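Game Rules and Mechanics – Handout 4
Falling-block and matching puzzles: scoring, speed and the end of play

Reading for Monday: chapter on feedback loops, plus the rule sheet for Stidell (two pages, both sides).

Last week we looked at the board and the pieces. This week covers what the player gets for clearing them. Most puzzle games of this type have no final level. Play stops when the board fills up, so the score is the only record of how well a round went.

Stidell is our main case. The player slides colored tiles down a seven-column board and clears any group of four or more that touch. A group of four is worth 19 points. Larger groups pay more per tile, which pushes players to wait and build – and waiting is what fills the board.

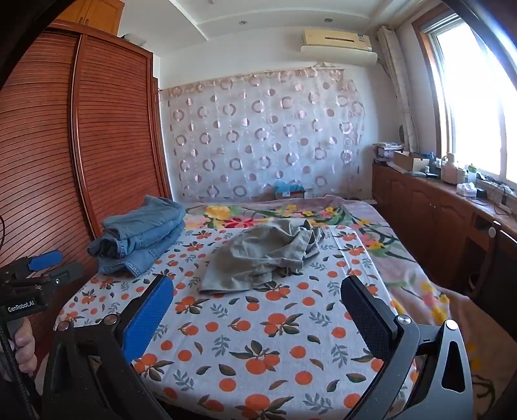
Why does the game speed up if the board already gets harder to manage? A skilled player can keep a slow board tidy for a very long time, and the speed increase makes sure that every round ends.

In Stidell the drop speed goes up after every 215 tiles. Teven, the second case, ties speed to score. A player who clears large groups early in Teven reaches the fast stage sooner than a cautious player does. Compare the two before class and note which one you find fairer.

Terms to know
Chain: a clear that causes another clear without a new tile.
Lock delay: the short time a tile can still be moved after it lands.
Top-out: the end of a round, when a new tile has no room to enter.

Exercise
Play three rounds of each game. Write down your score and the number of tiles placed. Vignesh Bhat's sample round in Stidell ended at 312 tiles, so he saw one speed change. Work out how many tiles he placed after it, then do the same for your own rounds. Paper copies of the tile log are in the tray outside room 296.

Hand in one page. Pairs are fine – put both names on it.

Questions to Jolanta Zieliński, course office | © Game Rules and Mechanics course staff | Back to top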